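Residents Board, Drasex House
Topic: Shared Kitchen Rules, Draft for Comment

juhl_court_334
The residents' office has asked for written comments on the draft kitchen rules before the end of September. The main change is in section 4, under which any dish left unwashed by 9 p.m. would be removed to storage. 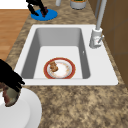 Section 4 is too strict in its present form. Many residents on the upper floors work evening shifts and eat late. A plate with a red rim and a bit of food still on it, left in the sink, does not call for removal. A written reminder should come first.

goditz_tenant
I must respectfully disagree. Reminders were issued throughout the spring and the sink remained in constant use as storage. The draft is fair and applies to all residents equally. 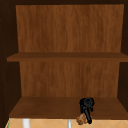 Section 6, on shelf space, concerns me more. It assigns shelves by room number, which favors long-term residents over those arriving this fall.

Drarnley382
I support section 6 as written. Assignment by room number was the practice at Juhl Court and produced few complaints. On section 4, I would accept a later hour, such as 11 p.m.

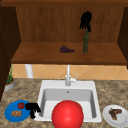 Sink, counter and upper cabinet.

juhl_court_334
A later hour would meet my objection. I will submit that wording to the office.

goditz_tenant
I remain in favor of the original hour and will say so in my own comment.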